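Mugs, Lemons and a Little Wooden Tree

Welcome to the February page of the gallery! I'm Zulema Villalba, and if you have been here before you will know that I have a soft spot for the tea corner, by which I mean the mug you always reach for, the board you slice things on and whatever you hang it all up with afterwards. My mother kept hers on a tin tray by the window in Londport, and my aunt, who lived up the hill in Allport, had hooks under a shelf and would rap your knuckles if you put the blue cup on the green cup's hook. I have been a bit particular about it ever since.

This month is all about one mug and its companions: a cutting board, some lemon slices and a mug tree. I do like a small set of things. You get to know them properly, and you start noticing what goes with what (dark green and lemon yellow, for a start, which I would happily have in every room if I were allowed).
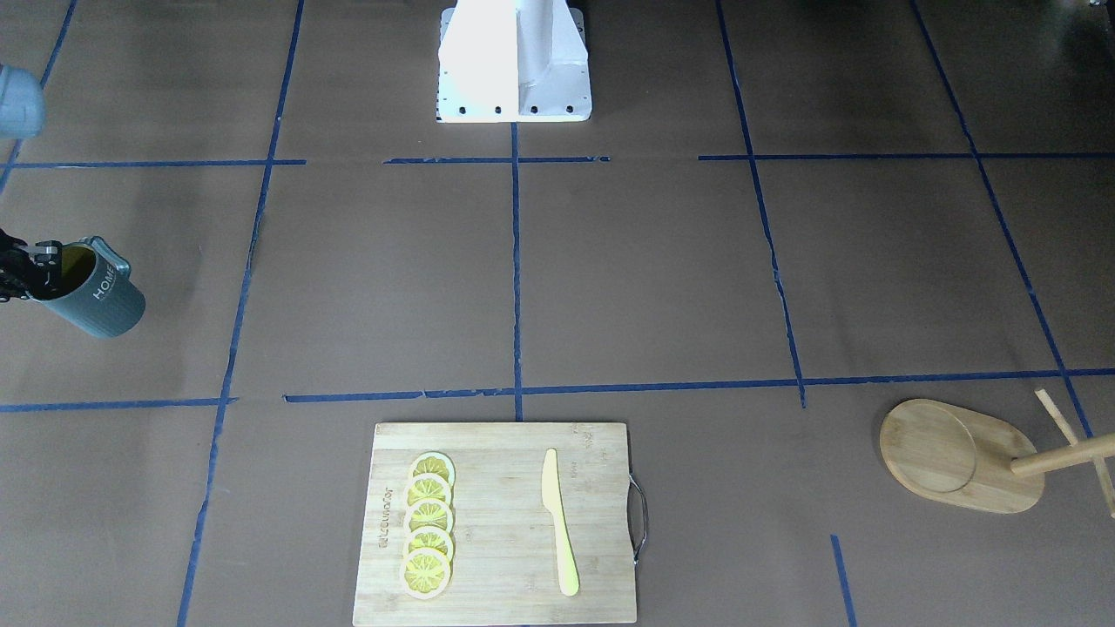 The HOME mug, tipped over on its side in mid-air, with the bamboo board close by.

I have always liked a mug with a word on it, so long as it is a short word. A ribbed one is a pleasure too, especially on a cold morning when you have both hands wrapped round it and no intention of getting up. My own ribbed mug came from a shop called Bratier, where I went in for a butter dish and came out 20 minutes later with no butter dish at all. It cost me 468 pence with the coins in my coat pocket, and I remember that only because I had to count them out on the counter with a queue behind me!

The colour inside a mug matters more than people think, I find. White shows every tea stain going, while something yellowish or olive is a good deal more forgiving and makes a weak brew look a bit stronger than it is. My neighbour's cat Tô, a great inspector of cups, prefers them with milk in, whatever the colour.
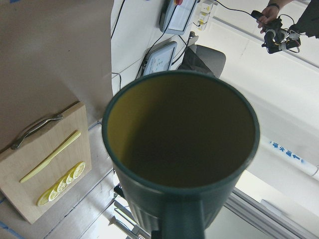 How do you get tea stains out of a mug without scratching it?
Put a spoonful of bicarbonate of soda in the bottom, add just enough warm water to make a paste, and rub it round with a soft cloth. Leave it for a few minutes if the stain is an old one, then rinse well.

Now, mug trees. I know they have gone in and out of fashion, and I know somebody will write in again to tell me they gather dust, but I shall go on defending them. A cupboard shelf gets crowded so quickly, and the mug you want is always at the back behind the gravy boat. With a tree you can see what you have, and pick the one you fancy. I like mine in plain pale wood, with a good wide base so it stays put when you unhook something in a hurry.

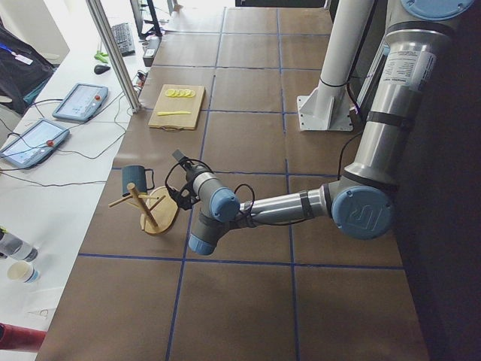 I would also say don't fill every peg. Mine looked dreadful when I had it loaded up, all handles and elbows, and it was so heavy on one side that it leaned towards the bread bin. These days I keep a few favourites on it and the rest live in the cupboard until visitors come. Hang the heaviest ones low down if you can, and wipe the pegs now and then with a barely damp cloth.

Next month I'm hoping to do teapots, including the brown one with the glued lid.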